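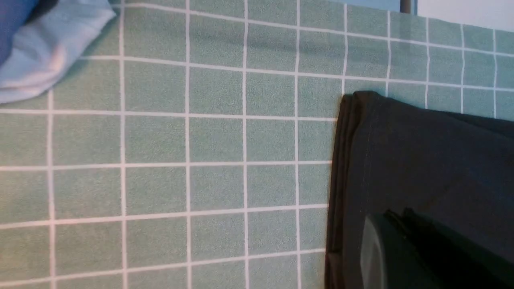
The Gwynne Bequest

A short story

The Trustees of the Gwynne Public Baths met for the last time on Oct 9, 2026, in the room over the boiler house. Apologies were received from Mr Ifor Harries, who was unwell. The minutes of the July meeting were taken as read and signed by the Chair, Miss Eluned Gethin.

The Chair reminded those present that the Baths had been closed to the public by resolution, that the building had been sold to Prokik, and that one item of business remained. This was the matter of the bequest.

Under the will of the late Mrs Gwynne, the sum of 500 pounds had been placed with the Trustees on condition that the small pool be kept free of charge, for one hour each morning, for any person who could not swim. The hour was known as the Learners' Hour. It had been kept for as long as any of the Trustees could remember. The will made no provision for the closure of the pool, Mrs Gwynne having apparently held that such a thing would not arise.

The solicitor, Mrs Carys Cadwaladr, advised that the capital now stood at 3,689 pounds. In her opinion the Trustees might do one of two things. They might return the money to the estate, of which there were no surviving members, in which case it would pass to the Crown. Or they might apply it to a purpose as near as possible to the one intended. She asked the Trustees to say what, in their view, the purpose had been.

Miss Angharad Humphreys said that the purpose was swimming.

The Chair asked whether Miss Humphreys wished to add anything. Miss Humphreys said that she did not.

The Chair then invited Mrs Maiara Fontes to address the meeting. Mrs Fontes had been in charge of the Learners' Hour until the closure, and attended by invitation without a vote. She had brought the register with her. It was a ledger bound in blue cloth, with a column for the name, a column for the date on which the person first attended, and a narrow column at the right of the page in which a tick was entered when that person had crossed the pool unaided.

Mrs Fontes stated that the present volume held 427 names. She wished the Trustees to know that a good many of them had no tick. When she was first appointed she had regarded this as a failing and had written to Mrs Cadwaladr's late father to say so. He had replied that Mrs Gwynne herself was entered in the first volume, that she had attended the Hour until she was very old, and that there was no tick beside her name.

The Chair asked whether this could be confirmed. Mrs Cadwaladr said that the first volume was in her office and that it could. She had looked for the tick herself as a girl.

Mrs Fontes continued. There had been a man who came every morning for two winters and stood in the water up to his chest with one hand on the rail. He had spoken to her on one occasion only, to ask if he was in the way. There had been two sisters who held hands. There had been a person, whom she did not propose to name, who had sat on the side with her feet in the water, in her coat, and had gone from there to her work.

Miss Humphreys asked that the last remark be struck from the minutes.

The Chair said that no name had been given. Miss Humphreys said that it was a good coat and that several people present would know it. The remark was allowed to stand in a shorter form.

There followed a discussion in which the following proposals were made: that the money be given to the new leisure centre run by Somix, which charged for entry; that it be spent on a plaque; and that it be divided among the schools. None found a seconder.

Miss Humphreys then said that the sea was free of charge. There was a slipway at Stello with a rail on the one side. At low water a person could stand there up to the chest and go no further for as long as they wished. She understood that 100 pounds would mend the rail. The rest might pay Mrs Fontes to be there for one hour each morning, for as long as it lasted.

Mrs Cadwaladr was asked whether this was near enough to the purpose. She was silent for a time and then said that she would be content to defend it.

The motion was put by Miss Humphreys, seconded by the Chair and carried without dissent. Mrs Fontes accepted the appointment. She asked if she might keep the register, and whether the right-hand column should be continued. It was agreed that she should keep the register. On the question of the column, no vote was taken.

There being no further business, the Trustees handed in their keys. Miss Humphreys asked what time the tide was.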